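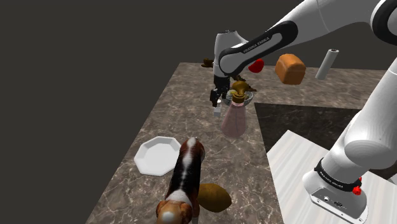

Prüfliste Küchenhilfe am Tresen, simulierte Umgebung
Projekt Eltura, Stand 30. März 2025
Ausgefüllt von Raghavendra Nadar

Vorab ein Wort an alle, die die Liste zum ersten Mal in der Hand haben: Bitte nehmt euch Zeit dafür und schreibt ruhig mehr in die Kommentare, als in die Zeile passt. Ich tue das ja auch. Geprüft wird, ob wir dem Arm das Abräumen einer Arbeitsplatte schon zutrauen dürfen, erst im Rechner, später in der Lehrküche von Lacroix.

1. Standfläche und Sockel
Sockel steht auf der weißen Plattform: in Ordnung
Kommentar: In der Simulation wackelt natürlich nichts. In der Lehrküche bitte trotzdem jedes Mal von Hand rütteln, auch wenn man sich dabei ein bisschen albern vorkommt.

2. Arbeitsraum
Weg des Arms über die Platte frei: mit Einschränkung
Kommentar: Die rosa Flasche mit dem braunen Verschluss steht gleich neben dem Greifer. Beim Absenken geht das gut, beim seitlichen Wegfahren hätte ich gern mehr Luft. Ula hat dafür einen Umweg über die Plattenmitte vorgeschlagen, den ich sehr vernünftig finde.

3. Greifen
Kleine, aufrecht stehende Teile: bestanden
Runde und ovale Teile: nicht bestanden
Kommentar: Von 1000 Durchläufen mit dem kleinen Block waren 90 Prozent sauber, und darüber haben wir uns wirklich gefreut! Bei dem braunen ovalen Ding vorn (Kartoffel oder Brötchen, da gehen die Meinungen bei uns auseinander) kamen wir nur auf 67 Prozent. Es rollt weg, sobald ein Finger zu früh ankommt.

4. Geschirr
Flacher Teller, leer: offen
Kommentar: Der achteckige weiße Teller hat immerhin einen erhöhten Rand, an dem man ihn fassen könnte. Mit zwei Fingern bleibt das eine kipplige Sache, und mit Essensresten drauf möchte ich es noch gar nicht versuchen.

5. Lebensmittel
Brotlaib anheben, ohne ihn zu drücken: nicht bestanden
Kommentar: Die Kraftgrenze von Ilov ist für harte Gegenstände gedacht. Ein frisches Brot sähe danach traurig aus. Bis Dezember soll ein weicherer Wert vorliegen.

6. Tiere und Figuren auf der Platte
Arm hält Abstand zum Beagle: nachzuprüfen
Kommentar: Für die Software ist der Hund bislang ein Gegenstand wie jeder andere. Solange das so ist, gibt es von mir keine Freigabe für Haushalte mit Haustieren, da bin ich stur.

Gesamturteil
Zum Vorsortieren kleiner, fester Teile unter Aufsicht geeignet. Für das Abräumen nach dem Essen noch nicht. Nächste Prüfung nach Änderung von Punkt 2 und 3, bitte wieder mit derselben Liste und leserlichen Kommentaren.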